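About Movon

Movon makes scheduling software for people who send vans out every morning. Rajeshwari Thampi and Mirjam Danzer started it after years of planning service calls on whiteboards, and we're now a team of 21 in three offices. We still love a tricky route!

Our first customer was Heffernan, a boiler repair firm with 269 appointments a week and one very tired dispatcher.
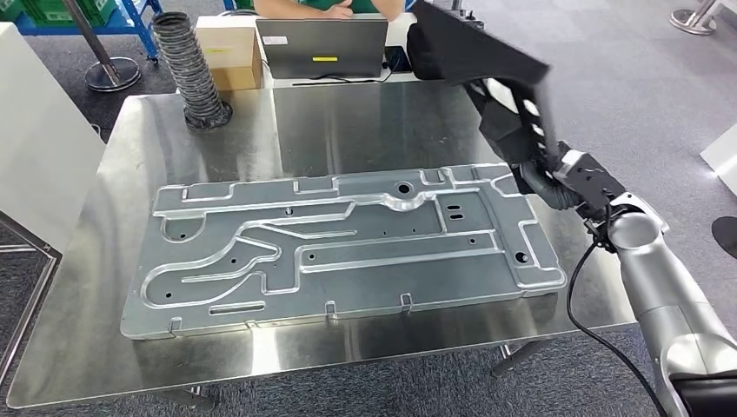 They told us what drivers needed to see on their phones, and most of those screens are still in the app today. Since then we've added Premine, our tool for booking time slots, and Honusska, which lets customers follow their technician on a map (our support team's favorite, by a long way). Almost 600 dispatchers log in on a busy day, and we read every suggestion they send.
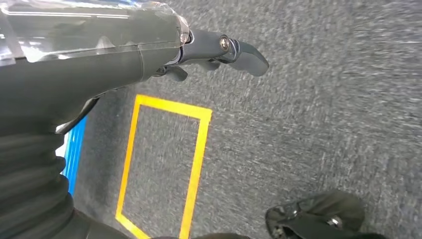

Can we try Movon with our own addresses?

Send us a spreadsheet of one week's stops and we'll set up a test account with your drivers, vans and opening hours already in it. Mirjam's team will walk you through the first plan by phone.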